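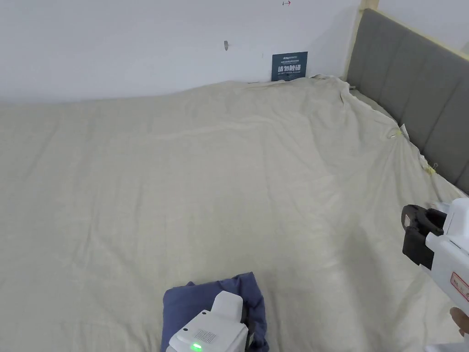 Bed sheet

A bed sheet is a rectangular piece of cloth that is laid on a mattress, or between the mattress and the blankets. It protects the mattress from sweat and dust, and it gives the sleeper a smooth surface. In most households the sheet is the part of the bedding which is washed most often.

Types

The flat sheet is the oldest form. It has a hem on all sides and can be used under the sleeper or over the sleeper. When it is used over, it is called a top sheet. The fitted sheet has elastic at the corners, or along the whole edge, and it holds itself to the mattress. In some countries the top sheet is not common, and people sleep directly under a duvet with a removable cover.

Materials

Cotton is the most usual fibre. It takes moisture well and can be washed in hot water. Linen is made from flax. It is stiff when new, becomes softer with many washings and creases easily. Blends of cotton and polyester dry fast and need little ironing, but many people find them warm in summer. Silk and wool are used less.

The weave also changes the character of the sheet. Percale is a plain weave, with a matte and cool surface. Sateen has longer threads on the face of the cloth, so it is shiny and feels heavier. Flannel is brushed to raise the fibres and is preferred in winter.

Colour

Undyed and white sheets were for a long time the normal choice, as they could be boiled and bleached without damage. Coloured sheets became ordinary with dyes that do not run in the wash. Dark colours, blue among them, are better washed separately the first few times. 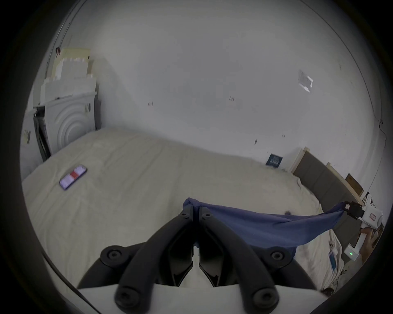
Blue cloth held at two points.

Folding

A flat sheet is folded in half lengthwise, then again, until it fits the shelf. For large sheets it is easier with two persons, each holding two corners and walking toward each other. The fitted sheet is more difficult. The usual method is to put one corner inside another, until all four are nested together, and then to fold the elastic edge inward - the result is a rectangle, more or less straight.

Regional customs

In the valley towns of Skaritz and Hasov, the sheets of a bride were traditionally woven at home and marked with red thread in one corner. Adanech Negash, in her study of household textiles in the region, describes chests with 20 sheets or more, of which only a few were in daily use. The others were kept for guests, for births and for mourning. The largest piece she measured was a linen sheet from Hasov, 68 years old at that time, made of two narrow widths joined by a seam in the centre. The custom became weaker when ready-made cotton arrived in the shops.

Care

Sheets are commonly changed every one or two weeks. Drying in the open air keeps cotton white, but strong sun can fade the dyed ones. Worn sheets tear first in the middle. Formerly they were cut along the length and sewn again with the outer edges in the centre, a repair known as sides-to-middle.

See also: Blanket, Duvet, Mattress, Pillowcase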